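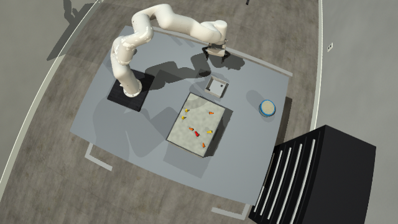 Arkwood 36 敞口收纳箱

首页 > 收纳用品 > 桌面与抽屉收纳 > 敞口箱

品牌：Arkwood
销售：Vondorville 家居用品
单价：88元
库存状态：有货
页面更新：2025年9月

产品概述

Arkwood 36 是一款敞口长方形收纳箱，用来放家里和工作间的零散小件：手电筒、电池、卷尺、钥匙、充电头、胶带、备用灯泡、孩子的积木。箱子没有盖，没有隔板，箱底平整，伸手就能拿到里面的东西。型号里的36指外沿长度，单位是厘米。

箱底用浅色料，深色的小零件放进去容易看见。箱沿一圈向外翻出窄边，搬动时手指可以扣住，也方便挂标签夹。四个角做了小圆弧，擦灰时抹布能擦到角里。

这一款适合放在桌面、层板、柜子里或者较深的抽屉里。厨房干货区也有顾客在用，放成包的调料和茶叶。没有包装的食品请选用带盖的食品容器，本品未按食品接触用途生产。

规格

型号：Arkwood 36
外形：长方形，敞口
外沿长度：36厘米
外沿宽度：24厘米
高度：9厘米
材质：聚丙烯
建议承重：5千克
适用环境：室内
是否可叠放：空箱可套叠，装有物品时不可叠放
是否带盖：不带盖，盖子需另购
是否可进洗碗机：不可
包装：纸箱，内衬再生纸

尺寸为手工测量，同一批次之间会有小的出入。如果您的柜子或抽屉内宽和箱子尺寸非常接近，建议购买前联系客服确认。

量抽屉的方法

量抽屉时要量内侧净宽，不要量面板。滑轨装在两侧的抽屉，净宽比从正面看上去窄一些。老式木抽屉的后板有时比侧板矮，箱子放进去不受影响，但抽屉往回推时箱沿可能碰到上面的横档，所以高度也要量，从抽屉底量到横档下沿，留出一指的余量。

柜子里用层板的，量两层层板之间的净高，再减去箱子高度，剩下的空间就是手能伸进去的空间。剩下不到一个手掌厚度的话，取东西会不方便，可以把层板往上调一格，或者改用矮一些的 Mesteson 浅盘。

带铰链的柜门还要注意铰链的位置。柜门打开不到底时，门板会占掉柜口一部分宽度，箱子能放进去却抽不出来。遇到这种情况，把箱子转个方向，短边朝外摆放即可。

可以放什么

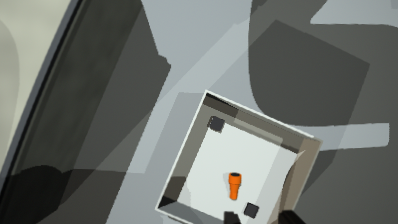
箱内放置示意：橙色手电筒形小件与深色小方块

小件按使用的频率来分比较实用。每天都要用的放一箱，摆在腰部到胸口的高度；一个月用一两次的放另一箱，放在高处或柜子里面。按种类分也可以，但种类分得太细，箱子会越买越多，东西用完也懒得放回去。

玄关：钥匙、门卡、口罩、小手电、拆快递的刀。刀请收回刀鞘再放，箱子是敞口的，伸手进去看不到刀口朝哪边。

书桌：充电线、转接头、便签、印台、订书钉。线材先各自绕好，用扎带扎住。不扎的话，拿一根会带出一团。

工作间：卷尺、铅笔、砂纸、螺丝盒、卡扣。散装螺丝不建议直接倒进箱里，用小号带盖盒装好再放，重量也容易控制。

儿童房：积木、小车、拼图块。箱沿虽然做了圆边，三岁以下儿童仍需要大人在旁边看护。

浴室柜：牙膏、备用牙刷、棉签、成盒的肥皂。开封后的瓶子请拧紧，液体漏在箱底要当天擦掉，放久了会留下印子。

不建议存放的东西有：汽油、稀释剂一类的溶剂，刚从炉子或烤箱取出的容器，还有带尖头又没有护套的工具。用过的锂电池和新电池也不要混放在一个箱子里。

与同系列其他产品的区别

本店目前销售的敞口收纳用品有两个系列，除 Arkwood 以外还有 Mesteson 浅盘。两者可以放在同一个抽屉里使用，边沿颜色不完全一致，在意的顾客请选同一系列。

Arkwood 36：壁较高，适合有一定厚度的物品，比如手电筒、胶带卷、线团。空箱可以套叠，不用时占地方少。

Mesteson 浅盘：壁矮，适合文具和餐具。不能套叠，只能平放。带有可以拆下的隔条。

Fallahi 标签夹：配件，夹在箱沿上使用，两个系列都能装。内附空白纸片，可以手写，也可以用普通打印机打印后裁剪。单独出售，不包含在本品价格内。

经常有顾客询问 Arkwood 36 能不能装 Mesteson 的隔条。不能，两者内宽不同，隔条放进去会晃。需要分区的话，可以在箱里放几个小盒子。

颜色

箱体目前只有浅色一种。前一批产品的浅色略偏黄，今年3月换料之后偏冷一些，新旧两批放在一起能看出差别。如果您以前买过，想补同样的颜色，下单时请在备注里写明购买的时间，仓库还有少量旧批次，发完为止。

屏幕显示的颜色受设备和光线影响，以收到的实物为准。

使用与清洁

首次使用前用湿布擦一遍，晾干再放东西。

日常清洁用温水加少量中性洗涤剂，软布或海绵都可以。不要用钢丝球，表面刮花以后容易积灰。胶带或标签留下的胶印，用食用油涂在上面，等几分钟再擦，最后用洗涤剂洗掉油。记号笔的痕迹可以试酒精，先在箱底外侧找一小块地方试擦，没有变色再用。

箱子不要长期放在窗台上直晒，也不要紧贴暖气片。聚丙烯受热后会变软，压着重物时箱底可能下凹，冷却后不一定能恢复。冬天在没有取暖的车库或阳台使用时，避免摔落，低温下材料会变脆。

搬动装满的箱子请双手托住底部两侧，不要只提一边的箱沿。

放在光滑台面上，拿取时箱子可能跟着滑动。可以在底下垫一块防滑垫，裁得比箱底小一圈，从侧面看不见。用双面胶固定也行，不过撕下来费力，租房的顾客请慎用。

套叠收起时，箱与箱之间夹一张纸，下次更容易分开。已经卡住的，把外面那只泡在温水里，里面那只倒入凉水，过一会儿轻轻旋转就能取出，不要用螺丝刀去撬箱沿。

购买与配送

单件售价88元，含税，不含运费。一次购买5件以上，运费由 Vondorville 承担，偏远地区除外，具体范围见运费说明页。

现货订单在付款后2个工作日内发出。促销期间可能延后，以订单页面显示的时间为准。与大件家具同时下单的，收纳箱会单独从仓库发出，两个包裹不一定同一天到达。

收货时请当面检查外箱。外箱有明显破损的，可以拒收，或者签收后拍下外箱和箱内产品的照片发给客服，我们补发破损的那一件，破损件不需要寄回。

需要开具发票的顾客，请在下单时填写抬头和税号。发票以电子形式发送到预留的邮箱，不随货寄出。单位采购数量较多时，可以先联系客服核对库存，库存不足的部分会给出到货时间，也可以分批发货。

退换与保修

未使用、包装完整的产品，签收后七天内可以退货，退回运费由顾客承担。因质量问题退换的，往返运费由本店承担。已经贴过标签、写过字或有使用痕迹的，不影响保修，但不能按无理由退货处理。

保修期2年，从签收之日算起。保修范围包括正常使用中出现的开裂、箱沿脱边和箱底变形。超过建议承重使用、接触高温或溶剂造成的损坏，以及表面划痕和自然变色，不在保修范围内。

申请保修需要提供订单号和损坏处的照片。照片里请拍到箱底外侧的批次标记，标记在靠近短边的位置，字比较小，斜着对光容易看清。

常见问题

可以放在冰箱里吗？
冷藏室可以，放有包装的食品。冷冻室不建议。

有盖子卖吗？
有，盖子与箱体分开销售，目前缺货，到货后会在配件页上架。已经买了箱子的顾客可以在配件页登记，到货时会收到短信。

装了东西能叠起来吗？
不能。空箱可以套叠，装了东西的箱子叠上去会压到下面的物品，也容易滑落。要往高处利用空间，请用层板或带滑轨的架子。

有没有气味？
刚拆封时可能有轻微的塑料气味，洗过以后放在通风处，一两天会散掉。

能不能在箱壁上打孔？
可以用手电钻打孔，请用小钻头低速慢打，孔边用砂纸磨平。打孔后的产品不再享受保修，承重也会下降。

标签直接贴在箱壁上会掉吗？
聚丙烯表面不太粘胶，普通纸标签用久了会翘边。建议用 Fallahi 标签夹，或者选择背胶较强的塑料标签，贴之前先用酒精擦净并晾干。

可以当工具箱提着走吗？
本品没有提手，适合固定放置。需要随身携带工具，请看本店的提篮分类。

相关产品

Mesteson 浅盘
Fallahi 标签夹
Arkwood 抽屉防滑垫
Vondorville 层板托架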